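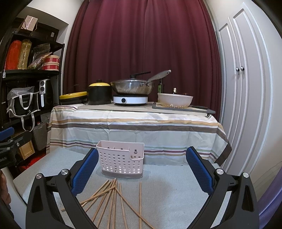
How long should a student team practice a task before recording it for assessment?

Each operator should complete 20 practice attempts, spread over at least 2 sessions, before any attempt is recorded.

Preparing a Tidying Task for Assessment

These instructions apply to all teams in the Mocanu Student Robotics Program. Teams working with chopsticks and a utensil caddy should follow them in full.

1. Agree on the task in one sentence, such as "Place every chopstick in the caddy." Enter the sentence on the team sheet.

2. Lay the chopsticks out in a new arrangement for each attempt. Crossed chopsticks are permitted and are scored the same way as separate ones.

3. Open the jaws fully before each approach. Close them slowly, lift straight up, and pause before moving toward the caddy.

4. If a chopstick is dropped, continue the attempt – do not reset by hand. An attempt ends after 3 drops or when the operator calls time.

5. Record 40 attempts per team. Operators should change places halfway through.

6. Name each file with the team name and attempt number, then submit the set to Leonie McKinnon. Incomplete sets will be returned to the team.

Questions about scoring should be sent to Vichien Chaimongkol. Team sheets for the spring assessment are due March 1, 2026.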